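Wevis opens its Protlow workshop for a public robot demonstration

PROTLOW – Wevis will open its workshop to visitors on Saturday for a demonstration of its household robot program. Doors open at 10 a.m. and admission is free.

Visitors will follow a simulated robot through a set of kitchen and living room tasks, shown on large screens in the main hall. Wevis engineers build and test each task in simulation before any hardware is scheduled, and the Saturday sessions will use the same software the team works with every day. The current library holds 113 tasks, and 13 of them are on the program.
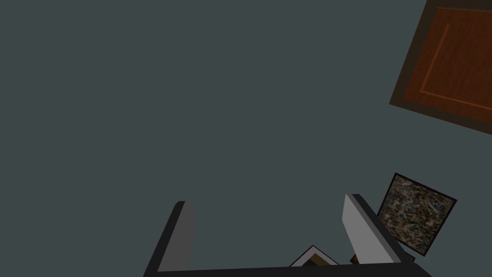
The morning session covers single-gripper work. Engineers will explain how a task is set up, how the starting position of each item is changed between runs, and how a run is scored. Visitors may ask for a run to be stopped and started again with a different layout.

The afternoon session starts at 2 p.m. and moves on to two-armed work at a long counter. It was prepared with Odukoya, the software firm that supplies the room layouts and surface materials used in the simulator.

"People usually get to see a finished robot doing one thing well," said a Wevis spokesperson. "We'd like them to see the ordinary part of the job, where you change one setting and run it again."
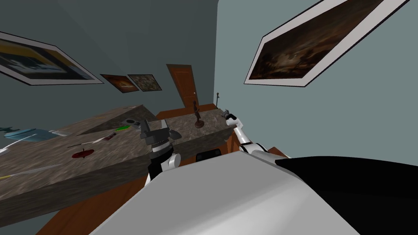
Each afternoon run lasts a few minutes and is followed by time for questions. An engineer will be at the controls throughout, and a second screen will list the commands being sent to each arm. Runs that fail will be shown along with the rest and discussed afterward.

Teachers who would like to bring a class at another time can sign up at the front desk. Weekday visits will begin in July and will follow a shorter version of the same program. Printed task sheets will be available to take home.

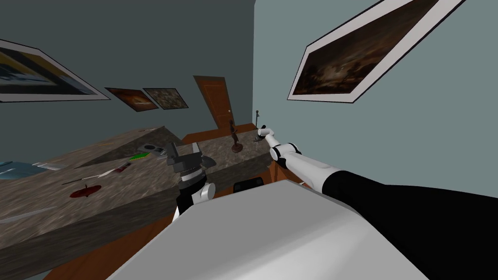

Visitor information

The workshop is in the Dranmont building in Protlow. Parking is behind the building, and the entrance is step-free. Children under 13 must come with an adult. The hall closes at 5 p.m. Seating for the afternoon session is limited and will be given out at the door.

About Wevis

Wevis develops control software for household robots. The company is based in Protlow.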